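Callbridge Two-Arm Bench Kit

For home builds and shared workshops
Sold as a kit. Arms and computer not included.
Ships from our Oltwood workshop, Monday to Friday.

Overview

The Callbridge kit is a stand and mounting set for people who already own two small robot arms and want to run them side by side. You get an upright post, a shoulder bar, two arm plates, a head mount for a camera, a fused power box and all the bolts. The post sits on a wide steel base that rolls on four locking casters.

The first one was built by Vaughn Ambrose in his garage out of shelf brackets and a music stand. It fell over twice. The version we sell is the fifth, and the base is much heavier.

You can put it together with hand tools. Most people need an afternoon for the frame and another for the wiring. Setting up the arms and getting the two of them to share a workspace takes longer, and how much longer depends on which arms you have and how comfortable you are with the software.

What is in the box

Steel base with four locking casters
Upright post, two sections
Shoulder bar, drilled for both arm plates
Left and right arm plates
Head mount with tilt lock
Power box with two fused outputs and one stop button
Cable sleeve and hook-and-loop ties
Bolt pack, sorted by size in marked bags
Printed build guide

What you need to supply

Two arms with a round or square base pattern (see Fit)
Two grippers
Camera for the head mount
Computer
Power supplies for your arms
4, 5 and 6 mm hex keys
A 13 mm wrench
Someone to hold the shoulder bar while you bolt it on

Specifications

Shoulder bar width: 666 mm
Base weight: 78 lb
Head mount tilt: level to straight down
Cable sleeve: long enough to run from either arm plate to the base
Finish: black powder coat
Post adjustment: 200 mm, in fixed steps

The base comes in its own carton. Please don't lift it alone.

Fit

The arm plates are drilled for the two base patterns we see most. If yours is different, order the blank plates and drill them yourself. Use the paper template in the back of the build guide and check it against your arm before you drill. We have had two sets of blank plates come back with the holes mirrored, and we can't resell those.

The plates are left and right handed. The letter stamped on the plate goes toward the floor. If you fit them the wrong way around the arms will still bolt on, but they will lean toward each other and you will lose a good part of your reach in the middle.

The kit is meant for light arms. It is not suitable for factory arms or anything that needs to be bolted to a concrete floor.

Assembly notes

These are additions to the printed guide.

Step 3: Leave the four base bolts finger tight until the post is in. Then tighten them in a cross pattern.

Step 6: The shoulder bar has a slight bow from the weld. Face the bow up. It levels out with the arms on.

Step 9: Feed both power cables through the sleeve before you fit the plugs. The plugs will not go through afterward.

Step 11: Lock all four casters before you turn on either arm for the first time. Move each arm on its own at low speed before you run them together.

Step 12 in the first printing says to connect the stop button to output B only. This is wrong. The stop button must cut both outputs. Guides printed from November on have the right drawing, and the drawing is also on the inside of the power box lid.

Power box

Each arm has its own fused output. If one fuse goes, the other arm will stay live, so press the stop button and turn off at the wall before you reach in to see what happened. Spare fuses are clipped inside the lid.

The stop button latches. Twist it to release. Some arms drop when they lose power. If yours do, keep the space under them clear and press the button once with a cushion under each gripper so you know how far they fall and how fast.

The power box does not charge batteries and should not be used outdoors.

Camera and head mount

The head mount takes a standard quarter-inch camera screw. For floor work, tilt it well down so that both grippers stay in view when the arms are stretched out. For bench work, start about halfway and adjust from there. Mark the tilt with a paint pen once you like it. If the mount gets bumped, you will have to redo your camera calibration, and a mark makes it easier to get close.

Watch for the shadow of the arms. With one bright lamp behind the stand, the shadow falls right across the work area and some vision software will pick it up as an object. Two softer lamps, one on each side, are better.

Working with produce and other uneven objects

Blocks and cups are fine for the first week. After that we suggest groceries. They come in odd shapes, they are cheap, and they show you quickly if your grip is too strong. Hilde Van Damme, who writes our build guides, practices with vegetables sorted between crates and a shopping basket on the floor.

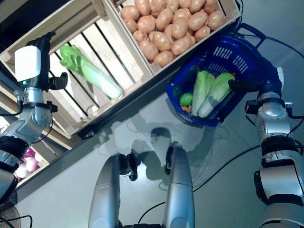

Potatoes are the easiest to start with. They are hard enough to survive a bad grip and you can reach for any one in the pile. The trouble is that a full crate leaves little room for the fingers to get down between them, so take the top ones first and come straight down.

Napa cabbage is harder. It is long, the leaf end gives way and the stem end does not, and it rarely lies square to the crate. Turn the wrist to match the cabbage before you lower the gripper. Close on the thicker part near the stem. If you take it by the leaves, they tear and you will be picking bits out of the finger joints.

Onions roll. Set the closing speed low and let both fingers touch before you add force.

For containers, open crates with low sides work best. A basket with a raised handle is a useful next step, as the arm has to come in beside the handle. Fold the handle down if your arm keeps catching it.

Keep cables off the floor area where the arms work, or tape them down. Wipe the fingers after each session. Potato grit gets into the slides.

Options

Blank arm plates, pair
Prarari finger pads, soft, set of four
Tall post section, adds 300 mm
Second stop button on a long lead
Replacement casters

The Prarari pads push on over most flat fingers and come off for washing. They wear at the tips first. Swap them left to right when you see the wear and you will get more use out of the set.

The tall post section is for standing-height benches. We don't recommend it for floor work. It raises the arms too far and makes the stand easier to tip.

Shared workshops

If the stand will be used by more than one group, order the second stop button. Put one within reach of the person at the computer and the other by whoever is setting out the objects. The Ogundipe workshop keeps a card tied to the post with the last arm settings written on it, and we have started putting a blank card in every box.

Store the stand with the casters locked and both arms folded in toward the post. Take the arms off if you are moving it by car.

Returns and parts

Unused kits can be returned in the original cartons. Drilled blank plates can't be returned. If a bolt is missing, send us the size from the bag label and we will mail it the same day if we hear from you before 2 p.m. Orders placed after that time on Friday go out the following Monday.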